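Bin Picking Cell, Tidy-Up Chores: Inspection Checklist with Comments

Site: Redton workshop, bay 19
Inspector: Mabli Mostyn
Second reader: Evander Jardine
Period covered: September
Task under review: clearing rigid blocks from an open bin, as a stand-in for toy pickup, drawer sorting and small-parts kitting

Ratings: OK = no action. C = comment, see text. F = fix before next unattended run.

Section 1. Arm and cable dressing

1.1 Arm covers and joint housings free of cracks. OK
1.2 Mounting bolts at specified torque. OK
1.3 External cables clear of pinch points over the full reach envelope. C
1.4 Cable ties present and tight. C
1.5 Connectors seated, no strain at the bracket. OK

Comment on 1.3: The yellow cable makes a wide loop off the orange joint before crossing the gray link. The slack is needed for wrist rotation, but the loop can catch a bin wall at low approach angles. Limit wrist rotation in software until the loop has been checked at both ends of travel. A household version of this machine could not carry its wiring on the outside at all. Curtains, drawer pulls and hair would all find it.

Comment on 1.4: Add a second tie to the black bundle on the side away from the existing one. Do not tie the yellow cable to the bundle.

Section 2. Bin and fixtures

2.1 Bin cannot shift under a side load. C
2.2 Walls and floor free of burrs and sharp edges. OK
2.3 Wear marks recorded. C
2.4 Clamps clear of the arm path. F
2.5 Position marks on the bench legible. OK

Comment on 2.1: Clamped on the left side only. Push test passed by hand. Repeat with the arm at the reduced force setting, and fit a stop on the right.

Comment on 2.3: Scuffs and streaks are concentrated on the back sloping wall. The surface is still serviceable. Log any new gouge deeper than a fingernail will catch.

Comment on 2.4: The upper clamp reaches over the bin edge. Either swap it for a low-profile type or add it to the collision model. The current model treats the left wall as a plain slope.

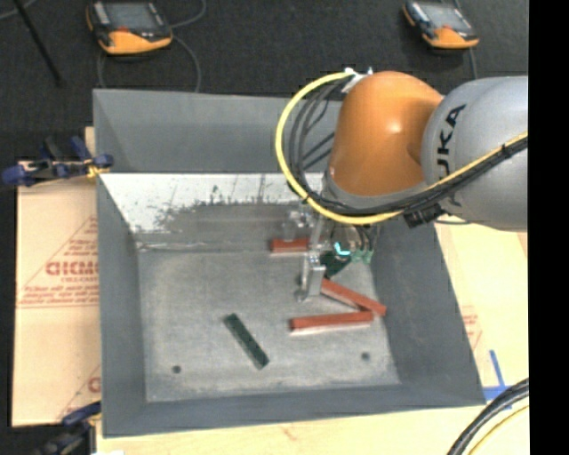
Fig. 1. Bin with four blocks on the floor, gripper lowered. Two of the red blocks are touching, right half (see 3.4).

Section 3. Gripper and pick performance

3.1 Finger travel smooth, no binding. OK
3.2 Finger tips undamaged. OK
3.3 Small wires at the gripper secured. C
3.4 Handles touching parts without dragging a neighbor. F
3.5 Handles parts against a sloped wall. C
3.6 Stops on unexpected contact. OK

Comment on 3.3: Route the thin wires closer to the body of the assembly.

Comment on 3.4: The test log covers 600 attempts, of which 49 ended without a part in the gripper. Most of the misses were on touching pairs. The usual failure is that the finger comes down on the joint between two blocks and pushes both. A person separates such a pair with a fingertip and does not notice doing it. The planner has no separating move, so it retries the same grasp. Cap retries at two and then call an operator.

Comment on 3.5: Walls help when the part lies flat against them and hurt when it lies at an angle. Record the two cases separately.

Section 4. Operator area

4.1 Handheld controllers within reach and off the floor. F
4.2 Emergency stop tested from each operator position. OK
4.3 Floor cables routed away from foot traffic. F
4.4 Bench surface clear of unneeded items. C

Comment on 4.1 and 4.3: Both controllers were on the floor behind the bin with their leads loose. Hang them on hooks and put the leads in a cable cover.

Comment on 4.4: Cardboard beside the bin to be trimmed or removed. Printed lettering near the work area can confuse the part detector, as the Cairns cell showed last spring.

Section 5. Readiness for real chores

5.1 Plain rigid parts, known bin, operator nearby: acceptable.
5.2 Same parts, no operator: not yet. Closes with 2.4 and 3.4.
5.3 Mixed household items (socks, cups, chargers): not assessed. The Corotus item set is on order.
5.4 Shared space with children or pets: out of scope for this arm.

Reader's note (Jardine): I agree with the ratings except 3.5, which I would mark F. A laundry hamper or toy box is nearly all sloped wall. On speed, the median cycle was 19 seconds per block. Slow is tolerable for an overnight chore, but stopping for help is a bigger problem, and 3.4 should be worked first. Bestard has asked for the retry log before agreeing to a trial on its packing bench.

Fix items to be closed within 48 hours. Recheck by M. Mostyn.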